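3.2 Segmentation of Demonstrations

The Kirkel planner takes its input from paired hand-held grippers and a head view. Streams are aligned by Retico before any label is assigned.

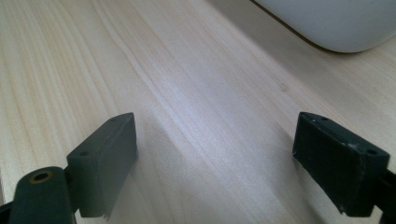
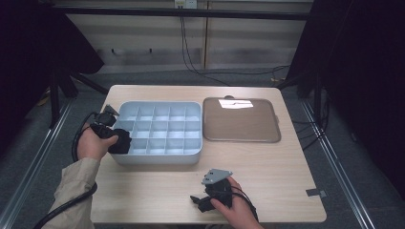 Figure 4. Views from one recording session.

Segment boundaries are set by the change in finger gap over a window of 400 ms. A gap with only bare wood between the fingers, as in the first view of Figure 4, is labeled open, and the planner may not start a grasp phase from it. Of 1000 candidate segments, 910 passed this check.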